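Petty cash custodian leaving in July: how should the handover and the shortage be recorded?

Community Help > Accounting and Office Procedures > Cash Handling

Posted by Agustina Valdebenito

I am responsible for the accounts of the Storkton office of a small property services company. We maintain a petty cash fund of $278 on the imprest system. The fixed amount was originally $200 and was raised when the Beaulieu site was closed and its remaining cash was added to ours. The fund has had the same custodian for nine years. She will leave the company in July, and a colleague from the reception desk has been named as her replacement.

Our written procedure explains how to open the fund, how to pay out of it and how to replenish it. It does not address a change of custodian. In addition, I carried out a trial count last month, and the cash on hand plus the vouchers came to $4 less than the fixed amount. The custodian believes that a receipt for postage was never turned into a voucher, but no such receipt has been located.

I would be grateful for guidance on the following points.

Should the fund be replenished before the handover, or may the new custodian accept it as it stands, with part of the balance in vouchers?

Is the shortage to be charged to the departing custodian, to postage, or to some other account?

What form should the transfer document take, and who should sign it?

Does the general ledger require an entry for the change of custodian itself? The account is at present titled "Petty Cash - Storkton" and carries no person's name.

We record our transactions in Praneo, and the petty cash vouchers are entered only when the fund is replenished. The vouchers themselves are kept on paper in the cash box.

Florence Chisholm

The matter is simpler than it may appear, provided that the handover is treated as a closing and a reopening of the fund on the same day. The procedure below is the one I have used in two organizations, and it has been accepted by the outside reviewers in both.

Replenishment. The fund should be replenished before the handover. It is permitted to transfer a fund that is partly in vouchers, but this practice is not recommended. The incoming custodian would be accepting responsibility for payments that she did not make and for supporting documents that she did not collect. If one of those vouchers is later questioned, it will be difficult to establish who should answer for it. When the fund is made up entirely of cash at the time of transfer, the question does not arise.

The shortage. A difference of this size should be recorded in the Cash Over and Short account. It should not be charged to postage, as there is no document to support a postage expense. The custodian's recollection may well be correct, but a recollection is not a receipt. If the receipt is found later, the amount may be reclassified by a journal entry with the receipt attached. As to charging the custodian personally, you should consult your company's policy and the wage rules that apply in your state before making any deduction from pay. Most policies that I have seen reserve personal repayment for repeated or unexplained losses.

The entry at replenishment will therefore be as follows. Debit each expense account for the total of its vouchers. Debit Cash Over and Short for $4. Credit the checking account for the sum of these debits. The Petty Cash account is not touched, because the fixed amount of the fund has not changed.

The transfer document. A single page is sufficient. It should contain the name of the fund and its fixed amount, the date and time of the count, the count of bills and coins by denomination, the total, a statement by the departing custodian that she has surrendered the fund in full, and a statement by the incoming custodian that she has received it and has read the petty cash procedure. Both custodians sign, and a third person who has no access to the fund signs as witness. In your case I assume that you would be the witness. Please note, however, that if you also approve the replenishment checks, it would be preferable for a manager to take that part.

The ledger. No entry is required for the change of custodian. The name of the custodian is a matter for the fund register, if you keep one, or for the file in which the original authorization is held. Some offices include the custodian's name in the account title, but this makes it necessary to rename the account at every change.

Carter Cormier

We just had both people count it and sign the back of the last voucher. Took five minutes. For a fund that small I would not spend more time on it than that. The missing amount went to miscellaneous expense and the auditor never mentioned it.

Do change the combination or get a new key though.

Noémie Sutherland

I agree with Ms. Chisholm on the accounting treatment. I would respectfully advise against the method described by Mr. Cormier. A signature on the back of a voucher will be filed with that voucher and will not be found by anyone who is looking for evidence of the transfer. Miscellaneous expense is likewise a poor place for cash differences, as it hides them among ordinary items and prevents the supervisor from seeing whether they are becoming frequent.

I should like to add an order of work for the day itself, as the original post asks about procedure. It is taken from the office manual I prepared for the Skernimus branch of my employer, with the names of the forms removed.

1. On the day before the handover, the departing custodian stops making payments from the fund. Staff should be informed by a short notice so that they do not arrive with receipts during the count. Any person holding an advance from the fund must return the unspent cash and the receipts by the end of that day.

2. The departing custodian arranges the vouchers in number order and confirms that none is missing from the series. A voucher that was spoiled must be kept and marked "void". A gap in the series should be explained in writing and the explanation attached to the replenishment request.

3. The replenishment request is prepared, approved and entered. The check is cashed, and the money is placed in the box by the departing custodian in the presence of the witness.

4. The count takes place at a cleared desk in a closed room, with both custodians and the witness present from beginning to end. We schedule it for 9:00 a.m., before the reception desk becomes busy. The departing custodian counts first and the incoming custodian counts second. The witness writes down each result. If the two results differ, both persons count again.

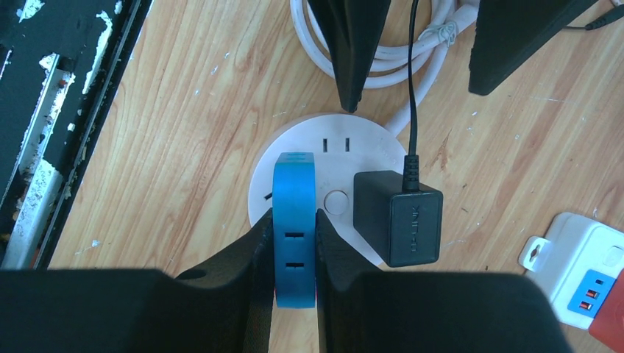
5. The transfer document is completed and signed at once, while all three persons are still in the room. It should not be taken away for typing and signed later. The original is placed in the accounting file, and each custodian receives a copy.

6. The keys are handed over and listed on the transfer document. Where the box has a combination, it is changed by the incoming custodian on the same day. The spare key should be held in a sealed envelope by a person who does not have access to the box.

7. The specimen signature on file for petty cash requests is replaced. If the bank has the departing custodian's name on a list of persons who may cash replenishment checks, the bank must be notified in writing. In my experience this is the step most often forgotten.

8. An unannounced count is carried out by the supervisor within the first month. The purpose is to establish the routine with the new custodian and to settle any questions on the use of vouchers while they are still few in number.

With regard to the $4, I would also suggest a short note to the file stating when the difference was discovered, what was done to trace it, and the account to which it was charged. The note may be signed by the departing custodian if she is willing. It need not suggest fault.

One further point concerns the fixed amount. The original post states that the fund was increased when another site was closed. Please confirm that there is a signed authorization for the increase and that the ledger balance of Petty Cash agrees with it. Cash that is moved from one fund to another is sometimes placed in the box without any entry, and the difference then remains in the account of the closed site. If this has occurred, the correcting entry is a debit to Petty Cash - Storkton and a credit to the petty cash account of Beaulieu for $78. It should be made before the handover so that the transfer document, the ledger and the contents of the box all show the same figure.

Comments on this answer

Agustina Valdebenito: Thank you. The ledger does show a balance of $78 still standing against Beaulieu, and the Storkton account was never increased. I will make the entry as described. The authorization was given by Mélanie Fehr, who was then the office manager, and I have asked for a signed copy from the archive.

Noémie Sutherland: If the signed copy cannot be found, a new authorization from the present manager, stating the current fixed amount, will serve. It should bear the date on which it is signed and should not be backdated.

Florence Chisholm: I would attach a copy of that authorization to the transfer document as well.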